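Plamside Neighborhood Association
Minutes of the General Meeting, 7/20/26
Held in the upstairs room, Erel Hall

The chair opened the meeting at 7:05 p.m. A quorum was present. Minutes of the last meeting were approved with one correction: the storm drain on Magagula Street is on the north side, not the south.

1. Money report

The checking account stands at $1,807. Dues are still owed by several households on the lower end of Magagula Street. Reminder notes will go in mailboxes before the end of the month. A member asked if dues could be paid by phone. The secretary will ask the bank.

2. Used computers for the reading room

The reading room has one working computer and a waiting list most afternoons. Members discussed buying refurbished desktops from Trandine. The price quoted is $185 each, without monitors. Two members have spare monitors they will donate.
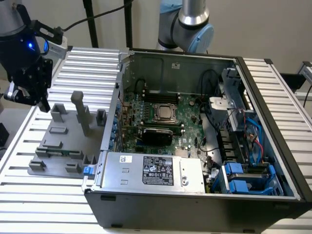

Desktop tower with the side panel off, power supply at lower left.

Some members felt laptops would be easier to put away at night. Others said laptops would walk off. After discussion it was moved and seconded to buy two desktops. Motion carried, three opposed.

The library branch will be asked for a copy of its sign-up sheet so we can use the same rules. Time limit to be 45 minutes when others are waiting.

3. Street matters

The city has not replied to our second letter on the crosswalk at Erel Hall. A third will be sent with the signatures attached. The streetlight by the bus stop is out again. Leaf pickup dates will be posted on the board when we get them.

It was asked that cars not be parked across the alley on trash day. This was also asked at the last meeting.
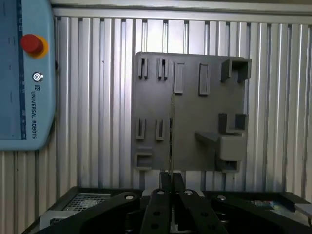 Red stop button on a light blue Universal Robots pendant.

4. Block party

The party is set for September. The street permit form is in and the fee is paid. The grill is promised but the tables are not, and the church wants theirs back by six. Music will end at 9 p.m. after complaints last year. A sign-up sheet for side dishes was passed around and came back with mostly potato salad. Please think about vegetables. 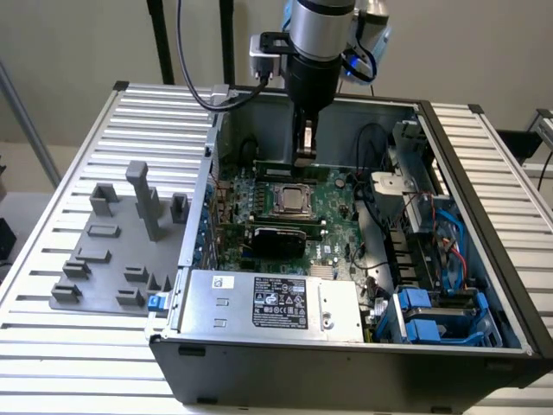
5. Community garden

The hose bib leaks at the handle and the water bill is up. A plumber will be called if a new washer does not fix it. Plots 4 and 11 are overgrown and the holders will get a letter. The compost bins are full. No more grass clippings until they have been turned.

A request for a bench near the gate was tabled until we have a price.

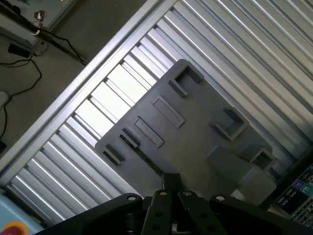
The lock on the tool shed sticks and the key has to be pulled out slightly before it turns. A new lock was approved, up to $30. Keys will be handed out at the next work morning and signed for.

6. Other business

The lost and found box holds one child's raincoat, a pair of reading glasses and a casserole lid. Items left after the block party will be given away.

Meeting adjourned at 8:20 p.m. Next meeting same place, date to be posted on the board.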